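Cletine extends tin return scheme to Plikeck

Packaging firm Cletine will open a second collection point for used metal tins at its Plikeck depot in January. The first, at Fustari, took in over 300 tins in its opening month.

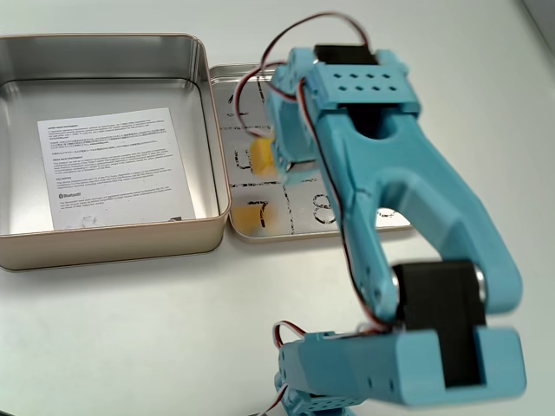
Households and small shops can hand in any clean tin free of charge. Lids may be left on or taken off, but paper must come out first. A printed leaflet left lying in the bottom, like the one in the gold-coloured tin shown, should go in the paper bin by the door. Tins with rounded corners and rolled rims are accepted.

Sound tins will be cleaned and sold to local bakers and tea shops in boxes of 20. Dented ones go for scrap.

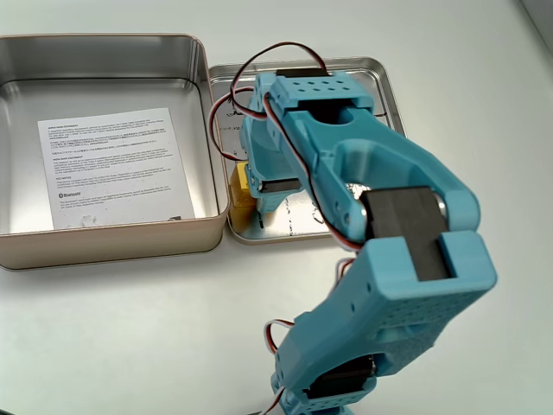
Bondarchuk, which buys tins from the Fustari site, said the boxes had saved it ordering new stock before the winter markets, and asked for more of the larger sizes. Cletine is looking at this.

The Plikeck depot will open for returns every Tuesday until 2 pm. Deliveries of more than 80 tins should be booked ahead through the Cletine website.
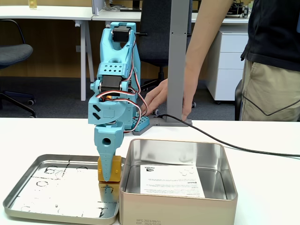
Flat silver metal tray on a white tabletop.

Ends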